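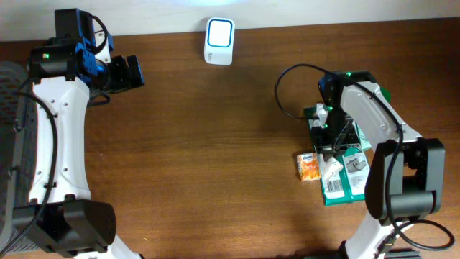 ok thread on moving my sourdough starter across the country bc three of you asked and I have 18 minutes before the bus

1/ starter is called Gezer. lives in the fridge door. fed it the night before with way more flour than usual so it was stiff, like playdough. stiff = slow = less chance of it climbing out of the jar in transit

2/ also dried a backup. smear it thin on baking paper, leave it on top of the fridge a day or two, crumble into an envelope. label the envelope. I did not label the envelope the first time, in March, and it went in the compost

3/ drive was 2,418 km. stopped overnight at Flundby, motel bar fridge set to arctic. Gezer fine. my yogurt, not so much

4/ Plakau servo has the only decent coffee on that whole stretch, get the egg roll too. nothing to do with bread just need it on record

5/ first feed in the new kitchen - do NOT panic if it sulks. mine did nothing for 2 days. flat, grey, smelled like nail polish remover. kept chucking half and feeding equal weights flour and water, some rye in there if you've got it

6/ water!! tap here tastes like the local pool. left a jug on the bench overnight, seemed to help? could be superstition. still doing it

7/ flour. couldn't find my usual anywhere so switched to Ladia baker's flour, the 500 g bags bc that's all the corner shop had. drinks less water than the old stuff so first loaf was basically a puddle. pulled back the water and the secnd one held its shape

8/ new oven runs hot on the left and the door doesnt seal properly. turning the loaf halfway, lid on longer than the recipe says. bottom still a bit charred, favourite bit imo

9/ someone asked about posting a live one interstate. I wouldn't. check the quarantine rules for where it's going first and then send the dried flakes, costs you a stamp

10/ discard recipes: crumpets. thats it thats the list. bit of salt, bit of sugar, bicarb right at the end, hot pan with rings, leave them alone till the tops go dull

bus is here, will do the crumpet amounts tonight if I remember, reply if you want flakes - got two envelopes left, both labelled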